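Storing Parts on the Yellow Shelves: My Project Report
Asturley workshop course, Medina group

So my project was the parts shelf, which sounds dull, and I thought so too until I'd spent a September morning hunting for one housing! The question I picked was simple: where should the heavy round parts go, and where should the light black pieces go, so that people grab the right thing without stooping or digging?

I started by just looking at how the shelf gets used. The metal housings live on top, in loose rows going back toward the wall, and the black pieces sit on the level under them with loads of space left over.
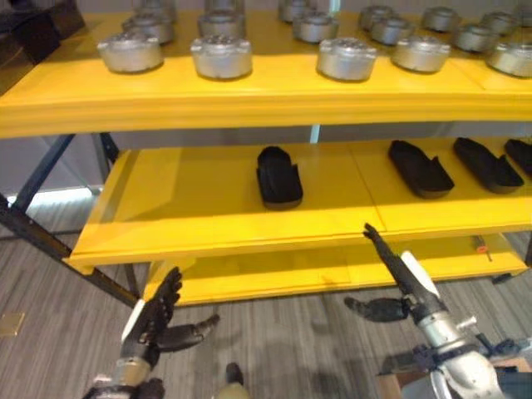
Tiago Tavares thought I had it upside down and told me heavy stuff belongs low, always, end of story. I get the point (he's right for tall racks), but lifting a squat lump of metal out from under another shelf is murder on your knuckles. I tried it 14 times and quit.

My second idea was about the rows. They drift. People take from the front, nobody pulls the back ones forward, and you end up reaching over everything. I wanted to put tape lines on the yellow surface, one per row, and I even bought a roll from Drorkatar in a nice loud blue. The thick lip along the front already gives you a straight edge to line up the first row with, so I'd measure from that. 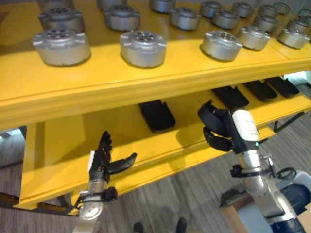 Tape peels, was one comment from my group, and then you've got sticky parts, so paint the lines or leave it alone. Fair enough! I haven't painted anything yet. For now I'd keep the housings up top, spread the black pieces out on the lower level so each one can be picked up by itself, and try the lines on one end of the shelf first. The roll of blue tape is in my drawer if the next group wants it.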